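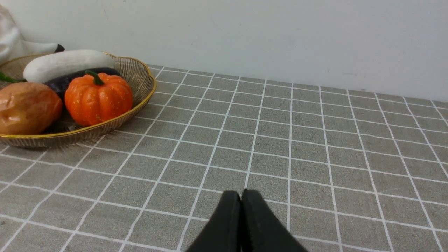 Play corner check, Pernholm, room 2
Done in May, before the children come in

1. Tablecloth. Lies on the table up to the wall, gray with white grid.
OK. Please smooth it again after wiping.

2. Basket wires. Go along the rim and the sides with a dry cloth. If the cloth catches, there is a sharp end.
OK. One place under the rim was filed in winter and is still smooth.

3. Play vegetables. Press every piece, look for cracks and flaking paint.
Partly OK. The potato has a small soft place on the bottom — watch it next month.

4. Pumpkin stem. Pull lightly.
OK, it sits firm.

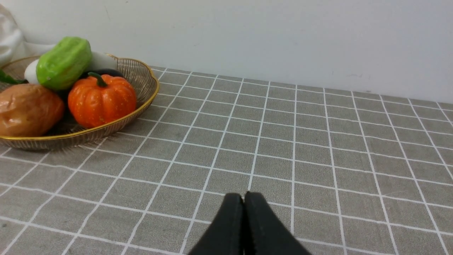
Item 4: orange pumpkin with its stem, in the wire basket.

5. Small parts. Nothing in the basket may fit in the test tube.
OK.

6. Weight. Basket with contents not over 400 g per the Mollah list.
Not OK. The scale shows 56 g too much. Take out one piece and weigh again.

7. Washing. Lukewarm water, mild soap, 18 minutes on the rack.
Not done yet. The rack is still at Mastden — I asked for it two times.

Next check: June, same list.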